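3.2 Where people leave their books

I'll admit I went into this part of the study with a hunch. My own books end up face down all over the house, and I wanted to know if other slow readers do the same thing (they do!). So Salma El Idrissi and I asked readers at the Sternton branch to keep a diary for 6 weeks, jotting down where a book was left each time they stopped reading and which way up it was. We ended up with 900 usable entries, which made me very happy, even if typing them in did not.

Our coding sheet came from Zaid Hattar's older work on unfinished novels, with a few changes. We dropped his "lent out" category and split "shelf" into two, a real shelf and any flat surface that's being used like one. Desks gave us the most trouble. People wrote "on the desk" for a book they were in the middle of and for a book they'd given up on months ago, and I went back and forth on this with Salma more than once. In the end we let the reader's own note decide, and if there was no note we left the entry out of Table 5.

Back cover up was the position I liked best, because readers had so much to say about it. One told us she rereads the blurb every time she sits down, just to remember why she picked the thing (Figure 1). 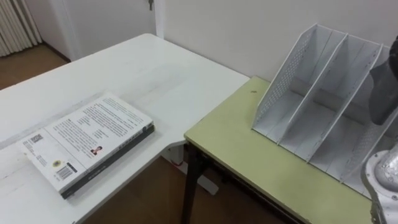

Figure 1. A thick paperback lying back cover up on a white desk.

We coded these entries as "resting, closed" and kept them apart from books left open on their pages, which I come back to in 3.3.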